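Bins, Bowls and Buckets: The Surusthorpe Toy Library Sort-Out

Every December we close the toy library at Surusthorpe for a few days and go through the whole collection, and every December I end up wishing I had taken more photos. This year I finally did! We have 3352 pieces on the books (counting every last stacking ring, which Kwok-wai insists on), and all of them had to come off the shelves, get looked over and go back into something sensible. Scroll down for my favorites from the week, with notes for anyone who likes sorting small plastic things into larger plastic things as much as I do.

The shelves before we started

I didn't photograph these, and maybe that's for the best. Picture puzzles lying sideways on top of train track, and a dollhouse full of marbles. Lilian had made a map of the shelves on graph paper, which we followed for an entire morning before the pencil rubbed off.

The Hunt boxes

Up to 700 small parts had drifted away from their sets over the year, and we call the search for their homes the Hunt. Priit found the missing clock hand inside a hand puppet – I was so happy I had to sit down. The last two dominoes from the travel set are still out there somewhere, so please check your couch cushions.

Labels, labels, labels

Aušra wrote all the new labels by hand, 164 of them, and they are gorgeous. She does a capital R with a little kick to it that makes even "Rattles" look like a wedding invitation. Numbers stay on the bottom right corner, same as before, so nobody has to relearn where to look when they bring things back.

Talo building sets

These are the ones I'd take home if I were allowed. Set 1918 is complete again, with all its roof pieces, and Khoa built the tall version of the windmill to be sure. It stayed up through lunch. If you borrow it, leave plenty of room on the floor and try the long arms first!

Color at the play table
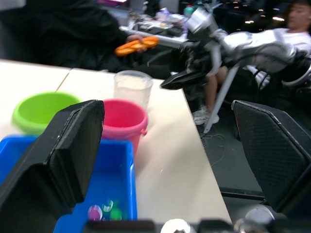 I will never get tired of color on a plain white tabletop. We went back and forth for ages about buying matching gray tubs for loose parts, and I'm so glad we stuck with the bright mix, because children remember "the green one" long after they've forgotten any label. Look at the lime-green bowl next to the pink bucket, and then that really bright blue bin in front with the little purple ring and the green round piece down at the bottom. I love that the purple is see-through – pieces like that are wonderful held up to a window. Open tops all the way, too, so small hands can get straight in.

Stomico kitchen corner

The pretend stove is back with both of its knobs, and the felt vegetables have been washed and restuffed. Lilian stitched a new leaf on the turnip, and it now looks a bit like a palm tree. I wouldn't change it.

Borrowing starts again as soon as the shelves are full, at the usual four toys per family. Bring a sturdy bag if you're after a Talo set, as the boxes are heavier than they look.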